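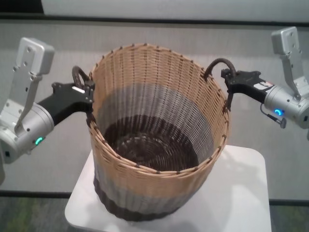 Is a storage bench worth buying for a small front hall? For most people with shoes it is, provided the lid closes slowly and you accept that you will sit on it far less than you imagine.

I have now lived with the Gratalton Monthorpe since October, which covers one muddy fall, one proper winter and the damp gray stretch that passes for spring where I live. It cost me $200 before tax. For that money you get a box with a lid, a cushion that ties on at the back, and a sheet of instructions printed entirely in drawings of a cheerful man with no face.

## Why a bench at all

Our front hall is a corridor with ambitions. The door opens inward, the coat hooks are behind the door, and the only stretch of wall left over is a little wider than a suitcase. For years the shoes lived there in a heap. Guests added theirs to the heap, politely, and then spent their goodbyes digging.

I tried a wire rack, which tipped forward whenever anyone used the top shelf. I tried a row of baskets, and I still like baskets for hats, gloves, dog leads and the mail I plan to open. They are hopeless for boots. A boot goes into a basket upside down or sideways and comes out with somebody else's scarf.

So, a bench. The Monthorpe is 30 inches wide, and it was the narrowest one I could find that didn't look like a toy chest.

## Putting it together

The box says 60 minutes. I took most of an afternoon, though some of that was spent looking for a screwdriver that was in the kitchen drawer the whole time, under the takeout menus.

The panels are numbered with stickers. The stickers are on the side that will face out, and they come off in tiny strips, so budget a little time and some fingernail for that. All the holes lined up. I've built furniture where the holes were more of a suggestion, so I was impressed out of proportion.

The hinges are the fiddly part. They need to go on with the lid held open at an angle the faceless man manages easily with one hand. Get a second person. If you don't have one, lean the whole thing on its back against a sofa and work from above, with your knee where his other hand would be.

There were two screws left over. I have checked the drawings several times and I believe they are spares. The bench has not yet disagreed.

## Using it

It holds more than I expected. We get all the everyday shoes in, plus a bag of ice melt, an umbrella laid corner to corner, and a pair of roller skates that belong to a phase. Tall boots have to lie down. If you own several pairs of tall boots, measure them first, because the inside is a good two inches shallower than the outside led me to hope.

The soft-close lid is the best thing about it. You let go and it sinks, with great dignity, like an old man getting into a bath. In cold weather it sinks even more slowly, and there were mornings in January when I'd left the house before it finished. I would still take that over a slam. Our previous wooden chest (a hand-me-down, and a finger trap) closed like a verdict.

As a seat it's fine. The height is right for tying laces and the frame doesn't creak under me, which is more than I can say for the stairs. I pictured myself sitting there each morning in a calm and orderly way. What happens in practice is that the lid is up when I want to sit and covered in backpacks when I want it up. I don't hold Gratalton responsible for this.

## The cushion

The cushion is bad. It arrived folded and it has kept the fold. The ties are thin and there are only two of them, both at the back, so the front edge slides whenever you stand up, and every time the lid opens the whole thing droops over the back like a saddle. The cover isn't removable, on an object designed to sit next to wet shoes.

I replaced it with a Wihongi seat pad, in a green I would call moss and everyone else in the house calls brown. It has a rubbery underside, it stays put, and the cover unzips for washing. It was an extra expense I resented for a week and have enjoyed ever since. If Gratalton sold the bench without a cushion for a bit less, I'd buy that version and be a happier reviewer.

## About the smell

Put shoes in a closed box and you have built a smell box. There are a few vent slots along the back of the Monthorpe, which do nothing if you push it flat to the wall, as I did. Pull it forward a thumb's width. I also leave the lid up overnight when it's been raining, and that has mostly settled things. The skates remain a separate issue.

## What else I looked at

The Jenenis bench was the close runner-up. It has a flip-down front in place of a lid, so you can keep things on top and still reach your shoes. Anyone with backpack problems like ours should consider it seriously. I passed because the front swings out into the hall at shin height, and our hall is dark, and I know myself.

I also looked at open benches with shelves underneath. They're cheaper and they air out nicely. They also display your shoes to the world, and ours aren't ready for that.

## The short version

- **Good:** sturdy, narrow, gentle lid, holes where holes should be
- **Less good:** stickers, shallow inside, vents that need breathing room
- **Bad:** the cushion
- **Would I buy it again:** yes, and I'd put the original cushion straight into the back of the car, where it now lives and is much appreciated by the dog

One update since I first drafted this: the left hinge had worked a little loose by March. A quarter turn with the screwdriver fixed it. The screwdriver now lives in the bench – under the ice melt, so I expect to lose it again by summer.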